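Gretdale Hall: Kitchen and Back Rooms Safety Checklist
Quarterly walk-round, June. Comments added by the person with the clipboard.

Marks used: OK, Fix, Watch. "Watch" means it isn't broken yet and I don't trust it.

ENTRANCE AND CORRIDOR

1. Front door opens fully from inside without a key. OK
Comment: Opens fully from outside as well, if you lean. The lean has been reported before.

2. Corridor clear for its whole length. Fix
Comment: Eight stacking chairs outside the store room, in the same place as last quarter. They have a note taped to them saying "moving Thursday". It doesn't say which Thursday.

3. Corridor width at narrowest point. OK
Comment: 930 mm with the chairs gone. I moved them, measured, and then moved them back, as there was nowhere else for them to go. See item 2.

4. Exit sign lit. OK
Comment: Lit, and buzzing. The buzz is in the key of the hymn they practise on Thursdays, so the choir has no complaints.

KITCHEN

5. Extinguisher on bracket, pin in, gauge in the green. OK
Comment: Somebody has hung a tea towel on it again. It is a handsome tea towel. Please hang it on the rail marked TEA TOWELS.

6. Fire blanket reachable without crossing the hob. Fix
Comment: It is directly above the hob. You would need to put your arm through the fire to get the thing that puts the fire out. Needs moving to the wall by the door, two screws and ten minutes. This was also on the last sheet, in capitals.

7. Hot tap temperature. Watch
Comment: Read 84 on the Prieto probe thermometer at the urn and much less at the sink. The urn is meant to be that hot. The label warning people that it is that hot has gone through the dishwasher, or something has. New label needed, big letters.

8. Worktops sound, no splits, no lifting edges. OK
Comment: Wiped down and checked along the full run. The sealant behind the sink has gone a colour I would rather not name on a public document, so I have put that under item 14.

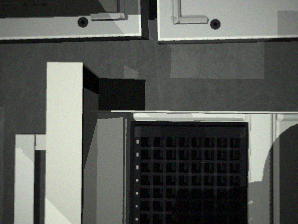 9. Drawers and cupboard doors close and stay closed. Watch
Comment: The wide drawer nearest the fridge opens by itself when the back door is slammed. Either adjust the runner or stop slamming the back door. I know which one I'd bet on.

10. Knives stored in the block or the rack. Fix
Comment: One bread knife found loose in the cutlery tray, blade up, among the teaspoons. Moved. If you are the person who puts it there, it has a slot. It is the only empty one.

11. Fridge at 5 degrees or below. OK
Comment: Temperature fine. Contents are not on this checklist, for which I am thankful. The tub marked "DO NOT THROW AWAY" has been thrown away.

12. Sockets and leads, visual check only. Fix
Comment: The Osis toaster has a nick in its lead near the plug. Taken out of use and a label put on it. By the time I had finished the store room the label was in the bin and the toaster was making toast. It is now locked in the office.

13. First aid box complete and in date. Fix
Comment: Plenty of bandages, a great many safety pins, no plasters at all. There are never any plasters. Order two boxes and hide one.

14. Anything else in the kitchen. Watch
Comment: Sealant, as above. Cut out and redo before autumn – not painted over, please, we tried that.

STORE ROOM AND BOILER CUPBOARD

15. Nothing stored within reach of the boiler. Fix
Comment: A bag of bunting and a cardboard castle. The castle is very well made and would burn beautifully. Shift both to the loft.

16. Shelves fixed to the wall. OK
Comment: Boltow brackets fitted in spring, all tight. Credit where due.

17. Stepladder, feet and hinges. Watch
Comment: Three rubber feet. It started life with more. Usable on carpet only, and we have no carpet, so please treat it as not usable.

18. Carbon monoxide alarm tested. OK
Comment: Very loud. Apologies to the toddler group, who were having their quiet time.

FOLLOW-UP

Items 6, 12 and 15 to be done before the next hire. The chairs also, though I say that with no great hope.

Completed sheets go in the blue folder in the office. The blue folder is now green – the old one fell apart.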